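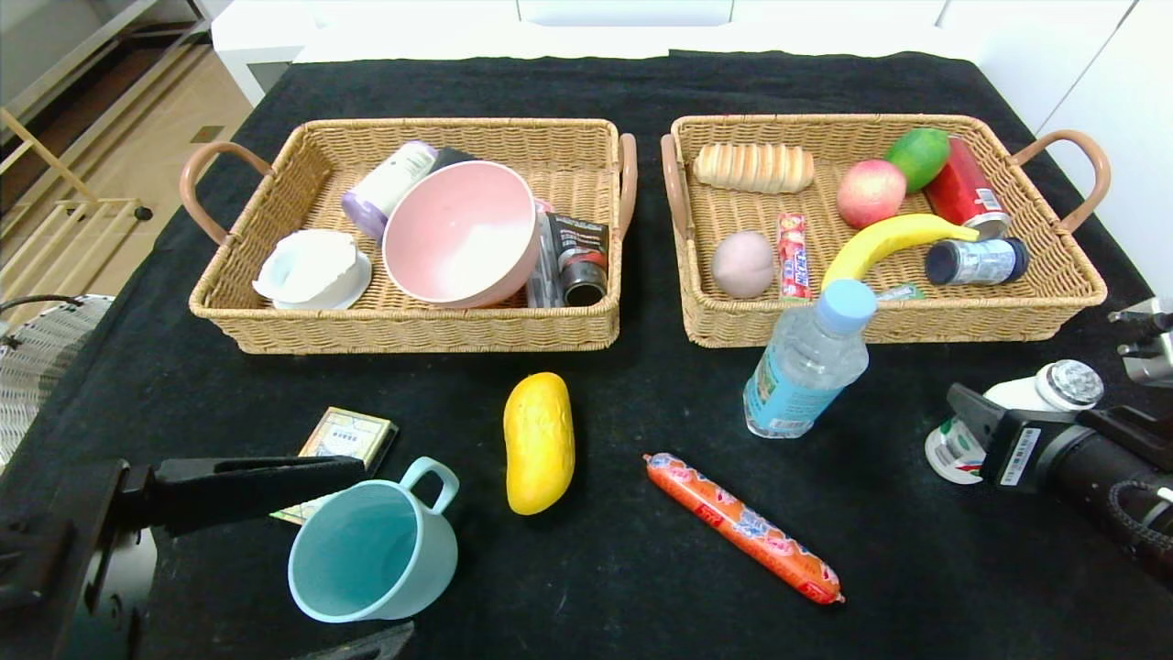 Figure 2. Two-basket layout on the cloth: household items left, food right. Water bottle standing on the cloth in front of the food basket.

3.2 Sorting by basket at the table

The second part of the study looks at how people split a mixed pile of everyday things when they are given two open baskets of the same sort and no labels. We used woven baskets (tan synthetic rattan, handles on the short ends) on a black cloth. Cloth was chosen after the Istonstead pilot, where things rolled off the bare table and people spent their time fetching them. Same cloth at Kemcombe.

In all 36 households took part, 20 at Istonstead and the rest at Kemcombe. Each was handed the pile and told to put it away as they would at home. No time limit, no hint as to what went where. Most were done within a few minutes. We then noted which basket each thing ended up in and where it sat within the basket – back, middle, front or against a wall.

The split in Figure 2 is the common one. Food in one basket, everything else in the other. Bread roll, apple, mango and banana go together, and the drinks can and the sweet packet go with them, though neither is fresh. The other basket is less tidy as a category. A bowl, a bottle with a purple cap, a small white dish, a boxed product. Asked afterwards, participants called this one "kitchen bits", "the rest" or just "stuff". Hardly anyone gave it a proper name, whereas the food basket was named straight away by nearly all of them.

Large pieces set the layout. In Figure 2 the pink bowl takes up the centre of the household basket and the smaller things sit round it, with the box wedged upright against the right wall. We saw this over and over: the biggest item claims the middle, the rest get the gaps. Bowls were seldom used as containers in there own right, even where a small item would have fitted inside. Tipping the bowl on its side was common as well and does cost space.

The food basket follows looser rules. Long items such as the banana tend to lie across the middle, round fruit where it fits. Small packaged things drift to the front, like the sweet packet in Figure 2. Rautiainen's shelf scheme, which we borrowed for the coding, has tall goods at the back and low ones in front. It fits our baskets poorly. A can on its side is neither tall nor low, and we coded it "low" throughout for want of anything better.

Items left on the cloth were coded seperately. Tall drinks bottles are the main case. A full-height bottle can stand in a basket only if something props it, and several participants said they would rather have water to hand anyway. We count these as "placed", not "left over", if they stand upright close to a basket. Vusavlow coding sheets were used for both sites; agreement between the two coders was 88 per cent, with most of the disputes over exactly this point. Small bottles lying flat gave no trouble.

Results by item type follow in 3.3.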